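3. What the ledgers told us about Drerkton

I came to Drerkton the wrong way round. Most people who write about the abandoned settlements along that line start with the ruins and go looking for the paperwork later, but I'd spent most of a winter with the Honon store ledgers before I ever set foot in the place, so I arrived knowing what the baker owed and having no idea which heap of stone had been his oven. (I still have only a guess. It's the second heap past the creek crossing, if you're out that way.)

The ledgers run to 3,051 entries, covering the last 18 years the store was trading. I've treated each entry as one transaction, even where the storekeeper has plainly crammed a whole week of flour, lamp oil and bootlaces onto a single line. Earlier work on the district leaned on the census, and the census is fine as far as it goes, but it caught Drerkton on one night each time and missed everyone who was off shearing or carting. The store didn't miss them, because they all had to eat!

3.1 Reading the accounts

My method was pretty plain. I sorted the entries by household name, merged the obvious spelling variants, and ended up with 221 households that bought something at least once. I counted a household as having left when its account was closed, or when it went quiet and never came back. That second group gave me grief. Some families simply switched to the rival store at Safavi, a half day's ride to the north, and for a good while I had them down as gone when they were still living up the hill and buying their sugar elsewhere. The Safavi day book sorted most of that out, though two of its middle sections are water damaged and I couldn't make out the names.

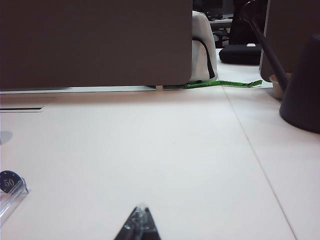

Figure 1. A round navy chip marked "50" in a small clear stand on a white tabletop.

Author: the Dultell district history project

The pattern that came out of all this surprised me. The usual story is that Drerkton emptied in a rush once the Dultell mine shut, with everybody piling their beds onto drays inside a month. You'll find it on the sign at the turnoff and in just about every travel piece on the district. The accounts show something a lot slower and messier. Roughly a third of the households had already gone before the mine closed, mostly the ones with small debts and (I suspect) young kids, and plenty of others hung on for years afterwards, buying less and less tea.

3.2 Who stayed, and on what

The stayers are my favourite part of the whole business. I'd expected them to be the graziers, who had land to tie them down. A fair few were, but there was also a laundress, a saddler and the man who ran the Honon mail, all still settling their accounts in coin right up to the last pages. Credit had more or less dried up by then. The storekeeper's handwriting gets larger as his customers thin out, and by the final June he's giving a whole page to a single sack of potatoes.

I don't want to push the ledgers too far. They say nothing of anyone who grew their own tucker and bartered for the rest, and the Chinese market gardeners just below the crossing turn up only when the store bought vegetables off them. They were never given accounts of their own, so they sit outside my household count, and I'd treat the total as a low one for that reason. Five of the headstones in the Drerkton cemetery also carry family names I can't find in either book.

The rates notices held at Dultell may help with those, and I take them up in section 4 along with the school roll.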